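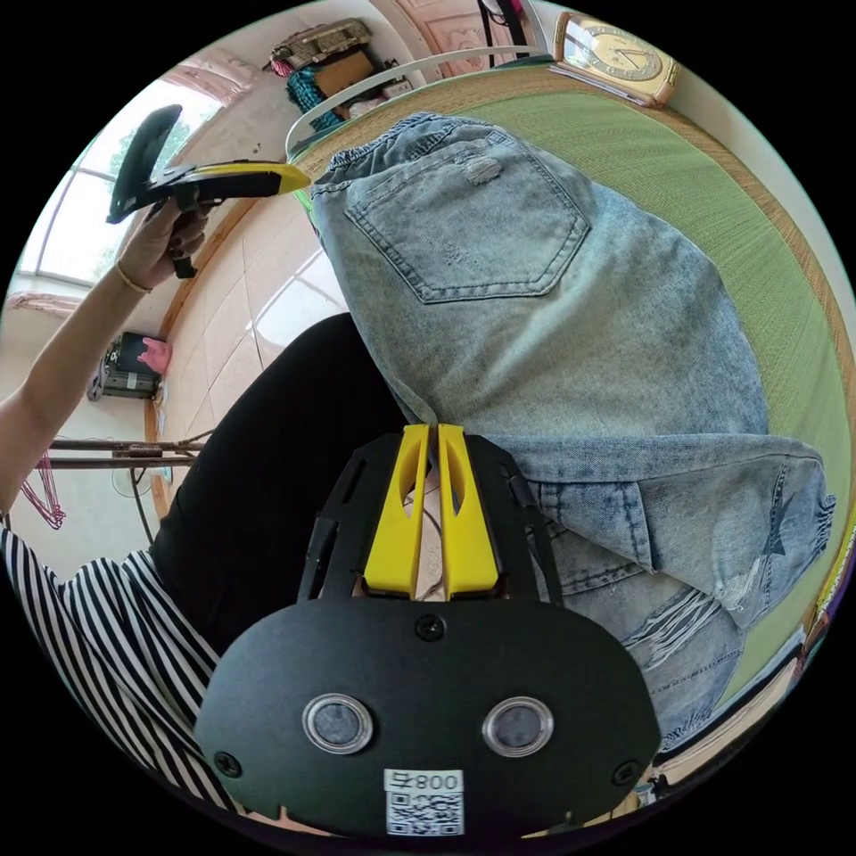 Does Northwestern Ontario have any real case for leaving the province, or is this just what we do every July when the cottagers show up? I went to the talk in Kenora put on by the Simico Forum, where Emmett Thibodeaux argued the whole region should join Manitoba. His line was that Ontario fits us like somebody else's pants. I thought about that while looking at a pair of light blue jeans laid flat on the bed, and the trouble is you can let out a waist but you can't move a provincial boundary without Ottawa and both legislatures saying yes. He skipped that part. He also skipped who takes on the debt.
Posted by szekeres_rd, 2024-07-30

Reply from Booker Ostrowski
He did mention the boundary dispute, to be fair. The question went to London in 1884 and came back in Ontario's favour. Before that both provinces were claiming Kenora, or Rat Portage as it was. So it isn't a crazy idea historically. Winnipeg is a couple of hours down the highway and Toronto is most of two days if you stop to sleep.

Reply from szekeres_rd
Sure, but distance isn't an argument by itself. Plenty of people in northern Manitoba feel just as ignored by Winnipeg as we do by Queen's Park. What exactly do we get by swapping one far-off capital for a closer one that has never had to think about us?

Reply from jodent
Health care, for one. Half my street already gets sent to Winnipeg for specialists. My neighbour did 11 trips last year and fought over the travel grant each time. Put us in the same province and that paperwork goes away.

Reply from szekeres_rd
Or the two health ministries could sign a better agreement, and we skip rewriting the map. Has anybody costed this? I asked at the talk and was told a study was coming. I was told the same thing 3 years ago.

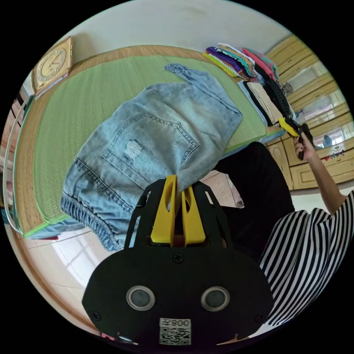 Orvokki Pelkonen wrote that she'd go further than either of you and make the North its own province, because a region that joins Manitoba will be a corner of Manitoba and nothing more. She'd want Thunder Bay in it, and she'd want the mining revenue kept up here.

Reply from Booker Ostrowski
I like it in principle, Orvokki, but a new province needs the amending formula. Seven provinces with half the population. Good luck getting that through when they can't agree on selling beer to each other.

Reply from Everett Oyelaran
Speaking as somebody from Thunder Bay, please don't count us in before asking. There were 31 people at the meeting here and I'd say the room was split. Some only wanted more seats at Queen's Park. Others wanted a regional assembly with its own budget, and I could live with that one.

Reply from szekeres_rd
A regional assembly with what powers, though? If the province can dissolve it with an ordinary bill it's an advisory board with nicer chairs. Show me the taxing authority and I'll listen.

Reply from Everett Oyelaran
Roads and Crown land to start. Taxing later. You have to start somewhere.

Reply from szekeres_rd
"Later" is where I get off. I'll read the study if it ever turns up.

Reply from jodent
Same time next July then. I still want my neighbour's gas money sorted out.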